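**Cue tip replacement: layered or single piece for league play?**

**baulkline_40**
I play in a Thursday league on club tables with fairly slow cloth. My current tip is a single-piece pressed one, medium hardness, and it has gone flat on one side. I'm thinking of moving to a layered tip. The club shop has the Marnelico and the Usteck in stock, both 9.5 mm. Has anyone here used either for a full season? I play two evenings a week plus a bit of solo practice.

**Dijkstra**
I used the Usteck from November until last week. It holds its dome well and needed shaping once after the first few frames, then hardly at all. The feel is harder than the packet suggests. If you play a lot of deep screw you may find you have to chalk every shot.

**rest_and_spider**
I disagree about the dome. Mine mushroomed within 15 frames and I had to trim the side back flush with the ferrule. Layered tips vary from box to box just as pressed ones do. For slow cloth I would stay with a pressed tip and pick a good one from the box by pressing it with a thumbnail.

**Dijkstra**
How was it fitted? If the glue doesn't reach the edge of the ferrule, the bottom layer spreads first. I scuff the brass with 400 grit on a flat block, apply a thin coat of gel superglue, centre the tip and leave it overnight under light pressure. 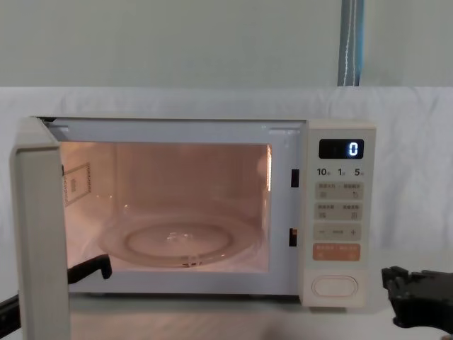
Overnight is longer than the glue needs, but I have had one come off in a match after two hours and would sooner wait. Cut the side the next day with the tip face down on a board, then shape to the curve of a small coin.

**rest_and_spider**
Same method here, apart from the gel. Ordinary thin superglue soaks into the leather and hardens the bottom layer. That could explain mine, I suppose. I still don't think the price is justified.

**Toon Verschueren**
Two separate questions are being mixed up. Mushrooming depends on hardness and on how hard you hit the ball. Throw and grip depend mostly on how the surface is kept. I tried a Pikia soft and a Usteck medium on the same shaft, same table, same 7 positional shots. The soft one gave more side with less effort and the medium was easier to judge for pace. Neither potted any better.

**baulkline_40**
Useful, thanks. I rarely play deep screw, so the harder feel doesn't worry me. Does the new tip need playing in before a match?

**Toon Verschueren**
Yes. Allow at least two practice sessions. The height changes too. If the old tip was worn down to the ferrule, the cue ball will feel different off a full one for a while.

**rest_and_spider**
And keep a spare pressed tip in the case.

**baulkline_40**
Going with the Usteck medium and gel. It will be fitted on Friday so it has the weekend to set.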